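Orimum Service Desk
Ticket subject: Rendered previews fail to save after workspace update
Product: Zenier desktop, Collado preview module
Reported by: Struan Farquharson, Jirkier account
Priority: Normal
Status: Resolved

Original report

Since the May update, previews larger than a certain size do not save to the shared folder. The progress bar reaches the end, the window closes, and no file is written. No error message is displayed. Smaller previews save as expected. The problem affects every workstation in our office that has received the update. Stations still on the previous release are not affected. We have restarted the application and the computers, and have signed out and back in, without any change.

First response from Support

Thank you for your report. Please provide the following so that we may continue:

The export resolution used when the save fails.
The full path of the shared folder, including any subfolders.
The log file from the workstation, found under Help, Export Logs.
Whether the same preview saves correctly to a local drive.

Please do not reinstall the application at this stage, as doing so will erase the log.

Customer reply

The export resolution is 300 dpi. At 200 dpi the same preview saves to the same folder. Saving to the local drive works at both settings. The log is attached. The shared folder is on our office server and sits several levels below the main project directory. Our users have full write permission, and this was checked again this morning by our network administrator.
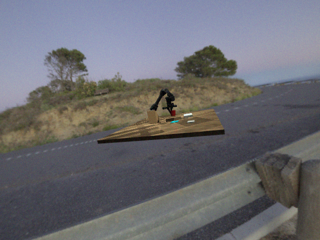
Attachment 1: Robotic arm on a tabletop with roadside background.

Support analysis

The attached log opens normally on our side, and the file is complete. We therefore do not consider the rendering step to be at fault. The log shows that the preview is first written to a temporary file and then moved to its final location. The move is refused when the destination is a network path and the full file name, including folders, exceeds the limit set in the preview module. In the log you provided, the refused path is 288 characters long.

The difference between the two resolutions is explained by the naming rule introduced with the update. For exports above 200 dpi, the module adds the project name, the profile name and the resolution to the file name. The shorter name used at lower settings remains within the limit. Local exports are not affected on your workstations, as the local path is considerably shorter.

We were able to reproduce the fault on a test server by creating a folder structure of similar depth. The absence of an error message is a separate defect and has been recorded as such.

Recommended workaround

1. Close all open previews.
2. Open Preferences, then Export, then File Names.
3. Clear the box marked "Add profile details to name."
4. Select Apply and restart the application.
5. Repeat the export to the shared folder at 300 dpi.

If your office requires profile details in the file name, the shared folder may be mapped to a drive letter at a higher level. Please consult your network administrator before making this change, as existing links to project files may need to be updated.

Customer reply

The workaround was applied to all 8 affected workstations. Exports at 300 dpi now save to the shared folder. We would prefer to have the profile details restored when a correction is available. Please confirm whether the setting will be preserved by future updates.

Closing note from Support

The setting is stored in the user profile and will be preserved. A correction to the path limit and a visible error message are planned for the next maintenance release. This ticket is now closed. A reply to this message will reopen it.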